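Skip to content
Home - Kitchen - Pantry - Garden - Odds and Ends - Say Hello

Search this blog Type and press enter

The Bench Along the Back Wall: a jar and canister gallery

I have been threatening to sort out the back of the kitchen bench since October, and anyone who's read this blog for more than a month will know how much I like a threat. Well, I finally got stuck in! Everything that lives against the wall had crept forward to the point where I was rolling pastry on a patch the size of a dinner plate, and the final straw was knocking a jar of relish into the sink while reaching for the kettle. (The relish survived. My favourite colander has a dent.)

The plan, if you can call it that, was to stop treating the back of the bench as one long shelf and put the small stuff into a clear tray, so I could lift the lot out in one go and wipe underneath. I pinched the idea from Priit Kairys, who ran the pantry evening at Skitside that I wouldn't shut up about last winter. Priit is very firm on clear containers. If you can't see it, you'll buy it again, and I have three lots of dried oregano to prove the point.

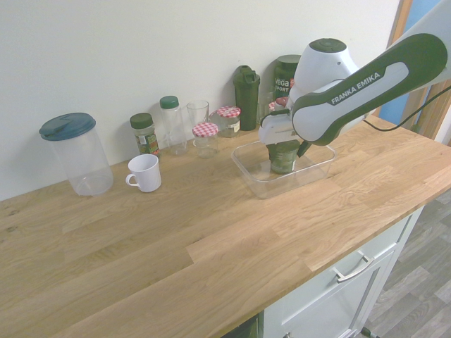
Reading time: 4 minutes | 676 words

The line-up against the wall, with one dark green jar in the clear tray. I do love the timber showing through the sides like that - it makes the whole bench feel less crowded, even when it's every bit as crowded as before. The big canister with the teal-blue flip lid is down the far left with nothing in it, and I'm still arguing with myself over what it deserves. Rice is sensible. Pasta is prettier. My other half has put in a bid for biscuits and has been told the matter is under review.

The little jar with the green and white label is dried herbs, and I'm keeping that one out where I can grab it. I know, I know, herbs are meant to be in the dark. Mine get used up so fast (soup season, plus a child who has discovered garlic bread) that I can't get worked up over it. If yours hang about for a year, please do the proper thing and put them in a cupboard.

A few of you asked in the comments about the gingham lids. They're red and white check, they come on the jam, and I can't throw one out to save myself. I was brought up in a house where a good jar was practically currency. Nan had them in the laundry, in the shed, in the boot of the car with fuses in them. The best ones I've had were from Butkienė, the little preserves stall at the market, who used to knock a bit off the price if you brought your empties back. I never did bring mine back. I suppose that explains the state of my bench.

For getting old labels off, I soak the jar in warm soapy water, peel what I can, then rub the gluey bit with a paste of bicarb and cooking oil. Leave it for 7 minutes or so long as it takes to drink a cup of tea, then wash it again. I don't bother if the jar's only going to hold screws or rubber bands. Some of the white labels are staying put too, as I've a habit of writing on them and then trusting whatever I wrote.

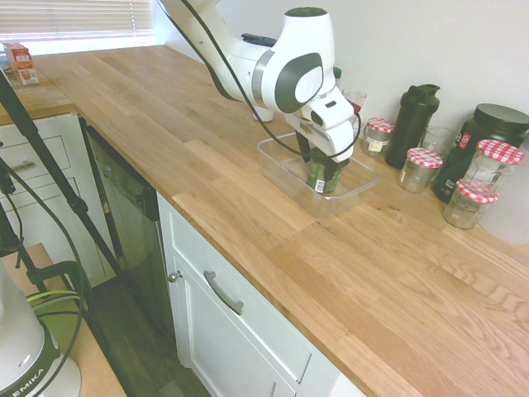
Gingham, part two

Stacked at the far right are two of the checked-lid jars, one sitting on the other, with two more nearby that are still down at bench level. Stacking is where I get nervous. Two high I can live with, three high and I'm holding my breath every time someone shuts the dishwasher. And it's the small green tin's turn in the clear container, with plenty of elbow room around it.

The black tub behind the stacked pair is the thing I can't solve. It's too wide for the spice cupboard and too tall for the drawer, and it's much too ugly for the front of anything, so against the wall it goes with the black shaker bottle keeping it company. I've seen people decant the powder into something nicer, but then you lose the scoop, and the instructions, and most of the powder down your front. If you've got a clever answer I'd love to hear it!

And yes, those are white horizontal blinds over at the window. I get emails about the blinds more than anything else on this site and I've never understood why. They're easy to wipe, they keep the morning glare down, and that's honestly all I have on the subject. The old curtains from Tresto were gorgeous but they smelled of onions by the end.

Next on my list is the drawers, the deep one in particular, which has a Tranodura slicer in it that I've been too frightened to use since I took the top off my thumb. I'm also hoping to put proper felt dots under the canister so it doesn't scrape, and to oil the bench before the weather turns. If you've oiled yours lately, tell me what you used and whether the smell went away. Mine took ages last time and the toast tasted funny for a week.

Filed under: Kitchen, Jars, Things I Should Have Done Ages Ago
3,824 views - 391 likes

You might also like

Oiling a timber bench without losing your mind
What I keep in the laundry (and what I hide there)
Notes from the Skitside pantry evening
Three lots of oregano: a confession
Green tomato relish, the slow way
The great plastic lid cull

Older posts - Newer posts - Back to top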